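Cloudy rings on a stone-look countertop, is it the sealer or the stone?

Posted by Mitra Parsa in Kitchens & Surfaces
January 23, 2019

Hi all, long-time reader, first time asking. We moved into a place in November and the kitchen has a speckled beige counter that I'm pretty sure is real stone (it's cold to the touch and weighs a ton, I helped lift a loose piece of it). Within a couple of weeks I had cloudy rings next to the stove where my husband parks his tea glass. With lemon in it, always with lemon. I've tried dish soap, a baking soda paste, and a spray called Brollia that my sister swears by, and the rings look exactly the same. If I run a fingernail over one I can't feel anything. A guy who came by quoted me 200 dollars to "strip and reseal" and I'd love to know if that would even fix it before I say yes. Also, can I do it myself? I'm handy enough, I hung all our own cabinets in the last house.

Jean Moffat
Sounds like hard water. Vinegar takes it right off, I use it on everything. Just leave it on for ten minutes and wipe.

Rostam Bagheri
Please don't put vinegar on it, Mitra! Not until you know what it is, anyway. If that counter is marble or limestone or travertine, vinegar will do the very same thing the lemon did, only over a bigger patch. I learned this on my own bathroom vanity and I still get reminded of it at family dinners.

What you're describing sounds like etching to me. Acid eats a tiny bit of the polish and you're left with a dull spot, and no cleaner will bring it back – there's nothing sitting on top to clean off. A sealer won't help with it either. Sealer slows down oil and coffee soaking in, but it does very little against acid. So I'd ask your guy flat out whether his price includes polishing. If all he's doing is stripping and resealing, you'll have nicely sealed rings.

To find out what you've got, pick a spot where it'll never show (I used the strip behind the faucet) and put one drop of lemon juice on it for a few minutes. Wipe, dry, look at it sideways with a flashlight. Dull spot means it's a calcium type stone. No change and it's more likely granite or quartz, and then I'm wrong and Jean may be onto something with the hard water.

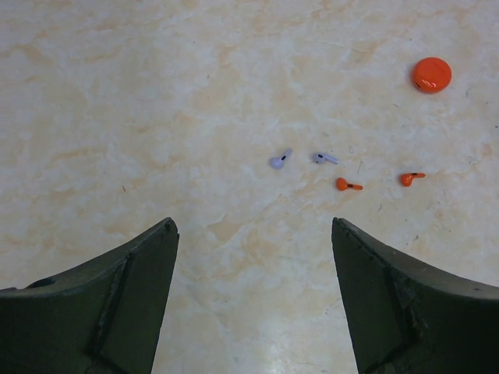 If it does turn dull, a few light rings are a fair job to do by hand. Marble polishing powder, a damp felt pad, small circles, and keep it wet the whole time. Go easy, check every minute or so, rinse and dry before you judge it. That's for a shiny finish. On a honed (matte) counter the powder can leave you with a glossy patch, and I'd call someone for that one.

After that it's trays and coasters, I'm afraid. I bought a cork tray for the lemon people in my house and it mostly gets used.

Mitra Parsa
Did the drop test behind the faucet and yep, dull spot. Ordering the powder tonight. Jean, thank you too, but the vinegar is going back under the sink! Rostam, is a drill pad okay or does it have to be by hand?

Rostam Bagheri
By hand for the first one. If you do go to the drill later, slowest speed you've got and plenty of water.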